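Report of a visit to the Retcombe open day

The Plelleck Textile Care Forum was invited in January to attend the open day held by Jaltico at its Retcombe site. Eleven of our member organisations sent a representative, most of them from hotel linen rooms, care home laundries and school uniform shops. The present report has been prepared for members who were unable to attend and will be placed with the papers for the next general meeting.

Arrival and premises

The party was received at 10.15 a.m. at the Cervantes entrance, on the side of the building furthest from the railway station. Members travelling by train should allow 17 minutes on foot, and the last part of the route has no pavement. Coffee was served in the corridor, where coats could also be left. Badges had been prepared in advance, although two were made out to the wrong organisation and had to be written again by hand.

The folding area was the first part of the programme. It occupies one side of a large open hall with a polished grey concrete floor, and the light there is very good. Several members remarked that they would be glad of half as much in their own basements. The tables are covered in cloth in a muted green, against which both white and dark garments can be seen easily.
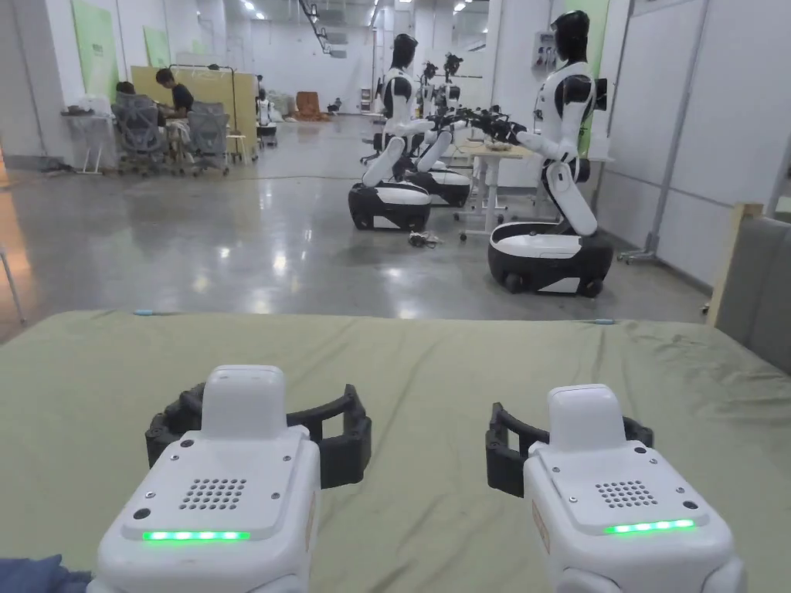 The folding table at Retcombe, with its green cloth cover and the hall beyond.

Our hosts explained that the site keeps a stock of 256 garments and household pieces for folding work, covering shirts, sweatshirts, towels, pillowcases and a smaller number of fitted sheets. Each piece is entered in a register with its size and fibre content. Members asked to see the register and were shown it without hesitation – a courtesy we have not always met with on visits of this kind. The stock is washed on site every Monday.

Long sleeves and soft fabrics

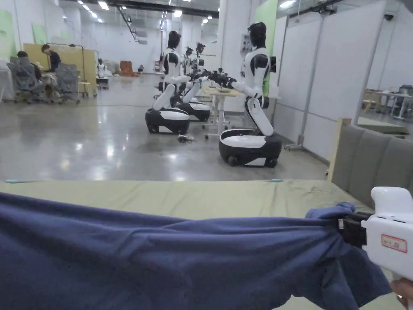 Long-sleeved garments took up the greater part of the morning's discussion. Most of our members teach new staff to lay the body of the garment flat, smooth it from the collar downwards and only then bring the sleeves across. The Retcombe practice gives more attention to the first few seconds, when the piece is still in a heap and an end has to be found and drawn out. Where blue fabric is gripped at its gathered end and pulled taut, the folds run in long diagonals towards the point of hold, while the lower edge hangs slack over the table. Members from the care home sector observed that the same slack edge is a common cause of crooked hems in their own work, and recommended that it be lifted back on to the table before any fold is made.

There was some difference of opinion on padded table tops. The hotel representatives prefer a firm surface, on the ground that a crease can be pressed out with the flat of the hand. The uniform shops were in favour of padding for knitted goods. No view was reached, and the matter has been carried over to our spring meeting.

Afternoon session

Lunch was followed by a talk on sorting and storage. The speaker described a shelving plan of 76 bays, arranged by size first and type second. A printed copy was promised to each member and has now been received by the office. Questions continued until 3.30 p.m., when the coach party had to leave.

The Forum wishes to record its thanks to Jaltico for its hospitality. Members who would like a copy of the shelving plan should apply to the office in writing, stating whether they require the large or the small print edition.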